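I gave up on streaming for the month of June and watched only what I already owned on disc. This was partly about money and partly about a shelf I had been buying things for and then ignoring. I counted 53 discs when I started, most of them still in the shrink wrap. I finished 21 of them, which is a lot for me, and I wanted to write down what I noticed before I forget it all.

Most of the shelf is science fiction and thrillers, mainly from small labels that put out movies that never got a real theater run. I buy them in sales. Bustamante, the used media store near my old apartment, has a three-for-ten bin, and for a couple of years I went through it on my lunch break. That explains the quality of some of what follows.

The first thing I noticed is that I pay more attention to a disc. I don't have a theory about this. With streaming I will start a movie, decide after ten minutes that it's slow, and go look for another one. With a disc I have to get up, and I usually don't want to get up. So I sat through the slow parts, and several of the slow movies ended up being the ones I liked best.

The best example is Wusitz, a science fiction movie set on a supply ship with a crew of four. The first half hour is people doing inventory. They read numbers off crates, argue about a missing filter, and eat. I had tried it once before on a streaming service and turned it off before the meal. This time I kept going, and around the forty-minute mark you understand that the inventory scenes have been telling you exactly how much trouble these people are in. There is no speech about it. One of them reads out a number that is lower than it was the first time, and the others stop chewing. I rewound to check that I had heard it right.

Wusitz was obviously made for very little. There are three rooms and a corridor, and the corridor is the same corridor every time with the lights changed. The outside of the ship appears twice. I didn't mind any of this. The rooms look like people have been living in them, with tape on things and mugs left where somebody would trip over them.

The second one I'd recommend is Jimier, a thriller about a night clerk at a motel who starts getting calls from a room that isn't occupied. You have seen a version of this. It gets by on the lead performance and on the sound, because the phone has an ugly, dull ring that I was sick of by the end in the way I think I was supposed to be. It's 14 minutes too long. There's a whole subplot with a stolen car that goes nowhere, and the disc has a deleted scene that explains the car, and the deleted scene is worse. I would have cut both. The last ten minutes are very good, and the final shot holds longer than I expected.

I also watched four movies in a row about haunted dolls, which was a mistake in scheduling. They have run together in my head and I can't review them fairly. One had a decent attic.

Extras were the other surprise. I used to skip them. This time I made a rule that if I liked a movie I had to watch at least one extra, and if I disliked it I had to listen to ten minutes of the commentary. The commentaries on the bad movies were often better than the movies. People who made something that didn't work will sometimes just say so, and they'll tell you which day of the shoot it went wrong. The commentaries on the good ones tended to be a lot of thanking people and pointing out somebody's cousin in the background.

The disappointment of the month was Stesoneo. I had been looking forward to it for a long time. It's a lab thriller, with a team shut in an underground facility with a machine that may or may not be making its own decisions, and people on the message boards I read talk about it as a lost classic. The setup is fine. The cast is fine too, and the older actor playing the project lead is better than fine. What sank it for me was the effects work. Almost everything past the opening was done on computers, and the people never seem to be in the same place as the things they are looking at. They look slightly over the top of them. When someone leans on a console, the hand doesn't press on anything.
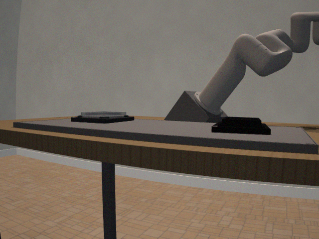 I don't hate computer effects, and I want to be clear about that, since people who collect discs have a reputation for it. Plenty of my favorites are full of them. What I mind is when nobody has decided how heavy a thing is supposed to be. A plain rendered setup can get this right with hardly anything in it: a wood tabletop with a rounded edge, the front of it dark brown with a bit of grain, a gray slab lying flat across most of it, a low black tray set down on the slab at an angle, a pale robot arm toward the back. I look at a slab like that with its dark front side and I believe it has a thickness. Stesoneo has a control room ten times as busy, and I couldn't have told you whether any of it was made of metal or cardboard.

The other problem with Stesoneo is that it explains itself. Every twenty minutes the team gathers and someone goes over what the machine has done so far, in case we were out of the room. By the third meeting I was ahead of them by a good distance. Wusitz trusts you to remember a number. Stesoneo tells you the number, puts it on a screen, and then has a character repeat it in a worried voice. I did finish it, and I listened to my ten minutes of commentary, where the director mostly talked about the catering.

A few short notes on the practical side, for anyone who wants to try a month like this. My player is old and takes a long time to load. I started putting the disc in before I made dinner, and that fixed it. Two discs from the Bustamante bin were scratched badly enough to skip, and one of them skipped over what I assume was the murder. Subtitles are hit or miss on the small labels. A few have none at all, and one had subtitles that seemed to belong to an earlier draft of the script.

I did not miss having new things to choose from nearly as much as I thought I would. I did miss being able to look up an old TV episode at eleven at night when I was too tired for a movie. By the last week I had started rewatching extras for this purpose. There's a 52-minute documentary on the Jimier disc about finding the motel, and I have now seen it twice. It covers the carpet in some detail. They brought in their own carpet, then ripped it up after a day and shot on the one that was already there, and once you know this you can spot the one scene where the old carpet is missing. It's the scene where the clerk first walks down to the empty room, and I had completely missed it.

I've turned one streaming service back on and left the others off for now. The rest of the shelf is still waiting, including a box set I have owned for so long that the sticker has faded, and two more doll movies that I'm going to space out properly. If you've seen Wusitz and know whether the same people made anything else, leave a comment. I couldn't find anything under the director's name, and the disc only has a trailer.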